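The first thing to come off the printer at Pirjo Pelkonen's apartment was a pivot housing the size of a jar lid, and it was wrong. The bore was too tight, the recess for the cap was too shallow, and she liked it so much she kept it on her key ring anyway. That was in August. By winter she had a hand-held gripper that opens and closes with a squeeze, records what it does, and gets carried around the place like a favorite kitchen gadget.

The idea behind it is lovely. Teaching a robot arm to handle cloth usually means having the arm, and arms are expensive, heavy and fond of knocking over lamps. So you build only the hand. You hold it yourself, pick up socks and towels with it, and let a camera on the tool watch every move. Later, somebody's arm with the same fingers can learn from those recordings. Hers will go to a bench arm that Tsutomu Hayashi is putting together across town in the shared workshop on Rajput Street, and the two of them have agreed on one rule – the fingers have to match, down to the last screw.

They call the project Ister. There was an earlier version called Fivitz, which used a single sliding rail in place of linkages and jammed whenever lint got in. Since lint was going to be the whole job, Fivitz ended up in a drawer, where it still donates springs.

Linkages were Hayashi's suggestion. He repairs sewing machines for a living and thinks in levers the way other people think in words. "A slide has to be clean to work," he told me. "A pivot will forgive you for years." He cut the first set from cardboard and thumbtacks at the workshop's big table, squeezing them open and shut until the fingertips traced a path he was happy with. Pelkonen copied the cardboard into her drawing program that same evening, and (this is the part that makes me want to go home and buy a printer) it closed properly on the second try!

The black arms are printed with triangles taken out of them to save weight. You feel the difference after half an hour, she says, when your wrist starts to complain. The pads took far longer. Smooth ones slid right off cotton. Soft ones folded under. The blue ones she uses now have a texture pressed into the face, and they will take hold of a single layer of bedsheet if you come in low and don't rush.

I tried it. I came in high and rushed. The first thing I learned is how much your own fingers know about fabric, how they pinch and feel and shift a little before you've decided anything. With the gripper you have to make a plan. You look for a fold that stands up from the rest, get a pad on each side of it, squeeze, lift, and hope the rest of the garment comes along. Crumpled things are easier than flat ones, which surprised me, and anything with a fringe is a small adventure.
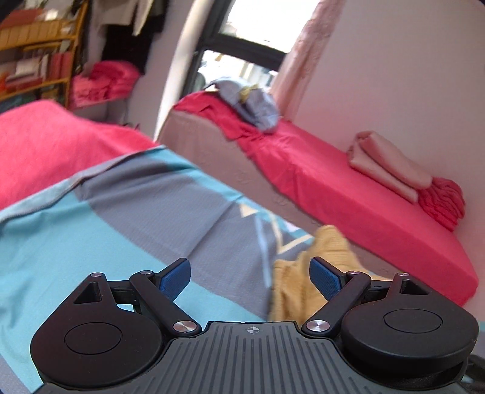

Does a home-built gripper need motors to be useful for this? For recording, a squeeze handle does the job, and leaving the motors out keeps the tool light and cheap; the motors belong on the robot arm that will use the recordings later.

Pelkonen works in short sessions, usually with a podcast going. She has logged 1832 grasps so far, each with a note on whether the cloth stayed put, and she reads through the failures with real pleasure. Slippery linings are the worst. Towels are a gift. She has also learned to leave the room as it is on any given day, with the curtains however they happen to be and the laundry wherever it landed, so that the arm won't grow up thinking the world is tidy.

The arm itself, meanwhile, is coming along. I visited the workshop on Thu 11 February and found Hayashi on a stool with the shoulder joint in his lap, filing a bracket and humming. The base is bolted down, the elbow moves, and the wrist is waiting on a bearing. He calls this one Stiretti, after an old pressing machine he once brought back to life, and he talks to it while he works. When the wrist is done they will bolt on a twin of Pelkonen's fingers and set it loose on a heap of dish towels.

Parts for the hand came to 67 dollars, printer plastic included. The screws were the fussiest purchase. They wanted the pivots snug without binding, so the two of them sat down one evening with a bag of washers and tried almost every combination in it, squeezing and listening for the click. Pelkonen has since put a drop of thread locker on each one and drawn a line across the heads with a paint pen, and she checks the lines before every session.

Next on her list is a wider opening, for pillows.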